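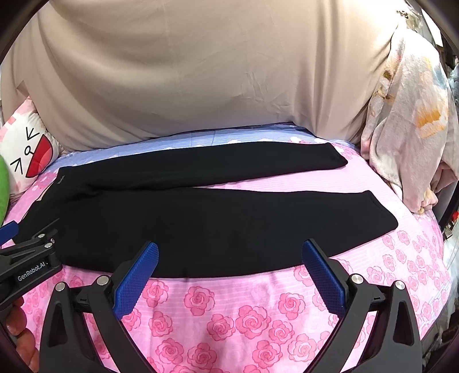 Folding Knit Pants on a Bed

Section 4 of the Flaltier household laundry notes
Written by Meenakshi Pal
Last revised 2023-09-23

This section covers soft knit pants: lounge pants, pajama bottoms, sweatpants and similar garments with an elastic or drawstring waist. Pants with a pressed crease are covered in section 5. Leggings follow the same steps, but the final fold is different and is given near the end.

Surface

Any flat surface longer than the garment will do. A made bed is the usual choice. Pull the sheet tight before starting, because knit fabric copies whatever is under it and a ridge in the sheet will come through as a wrinkle. Push blankets and pillows to the far side and leave a clear strip at the near edge, wide enough for the pants once they are folded in half lengthwise. A second strip next to it is useful for the finished pile.

On a soft mattress, do not lean on the bed while folding. The surface tips toward your weight and the legs drift out of line.

Before folding

Check that the waistband and the crotch seam are fully dry. These are the thickest parts and they dry last. If either feels cool against the back of the hand, hang the pants again.

Empty the pockets. Turn the garment right side out. If there is a drawstring, even up the ends and tuck them inside the waistband. A printed label inside the back of the waist is the quickest way to tell back from front on plain dark pants. Some brands print the label directly on the fabric and it wears off after a year or two; in that case look for the higher rise, which is the back.

Lengthwise fold

1. Hold the waistband at the two side seams and shake once, downward.

2. Bring the side seams together so that the front of the pants is folded in on itself and the seat is on the outside.

3. Lay the pants down with the waistband to your left and the legs running to the right. Left-handed folders can reverse this.

4. Line up the legs, starting at the waist and working toward the hems. Smooth with the flat of the hand. Do not pull. Knit stretches easily along its length, and a leg that has been pulled will creep back after folding and spoil the edge.

5. Straighten the crotch. A small triangle of fabric sticks out past the line of the legs. Fold it back onto the legs so that the long edge is close to straight.

Uneven hems

The two hems often do not meet. One leg ends short of the other, and the usual reaction is to tug the short one. Check the waistband first. If it is bunched, one leg has been drawn up along with it, and flattening the waist will return most of the difference. If the waist is already flat, look for slack at the knee and smooth it out toward the hem.

Whatever difference remains is in the garment. Knit pants can twist in the wash, and a leg that has twisted will measure shorter. Leave it alone. Place the longer leg underneath so that the shorter hem sits on top, and treat the longer hem as the end of the garment in the steps that follow.

Cross folds

6. Pick up the hems with both hands, thumbs on top and fingers underneath. Lift both layers together. If only the top layer comes up, put it down and slide the fingers further under.

7. Carry the hems to the left and set them down just short of the waistband. Leave the elastic uncovered at this stage.

8. Smooth from the new fold toward the waist.

9. Fold in thirds for a drawer where items stand on edge, or in half for a shelf. For thirds, bring the folded end in first, then turn the waistband end over it.

10. Turn the bundle so the smooth side faces out.

For leggings, stop after step 8 and roll from the folded end. The fabric is too slippery to stay in thirds.

Stacking

Stack with the folded edges all facing the same way. Heavy fleece goes at the bottom. A shelf pile of more than 20 pairs will lean, and the bottom pairs will take a crease across the thigh. In drawers, pack the pants closely enough to stand but loosely enough that one can be removed with two fingers.

Black and navy pairs are hard to tell apart in a drawer. Sort them in daylight on a light-colored sheet and keep them in separate rows.

Faint creases

Light creasing in a matte knit does not need ironing. Smooth the area with a dry palm and fold as normal. For deeper creases, hang the pants by the waist overnight. If an iron is used, set it low, turn the garment inside out, and keep clear of any printed label, which may smear or stick to the plate.

Changes to this section

The advice on drawstrings was moved ahead of the lengthwise fold in May. Step 7 was reworded after Kamlesh Awasthi noted that the earlier text had readers covering the elastic, which made a thick lump in the middle of the bundle. The roll for leggings was previously in section 6.

Next: Section 5, Pants with a Pressed Crease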